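August 1, 2024 – gripper comparison, Misorel fingers against the Sascombe set

Finally got a decent stretch of bench time, so I'm writing this up while it's fresh and before I talk myself into a different opinion. The question we left open in June was whether the Misorel pair is good enough to keep on the arm for mug work, or whether we go back to the Sascombe fingers and live with the slower close. I set the force limit to 60 for both (controller units, as ever) and left the settle time at 2000 ms, which I know is generous, but I wanted the wrist camera to have a fair chance at the handle.

The dark green mug is the one I worry about most at close range. It's glossy, the handle is thick and round, and the gripper housing hides a good part of it once you're near.

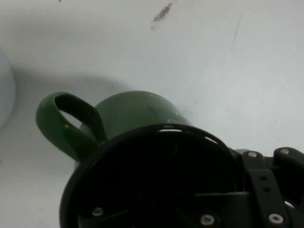 Mishra wonders whether we'd be better off taking the handle angle from the fixed camera alone and using the wrist view only for the last bit of the approach. Fair point, and I'd like to try it – the Illitz controller will let us switch sources mid-move, though I'd have to dig out the config again and I remember it being fiddly.

On to the red mug, lying on its side with the handle up. I'm fond of this pose because it gives the square pads something to come down on, and any sideways error in the wrist shows up right away.
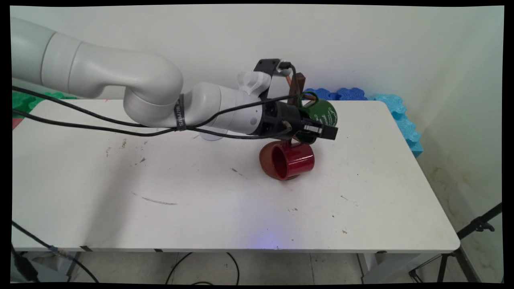

For the next round I want to drop the settle time in small steps and keep the force where it is, so we're only changing one thing. The pads could do with a wipe between sets as well (note to self, the good cloths are in the drawer with the spare Sascombe screws). If anyone needs the arm before then, please save my Illitz profile under its own name first!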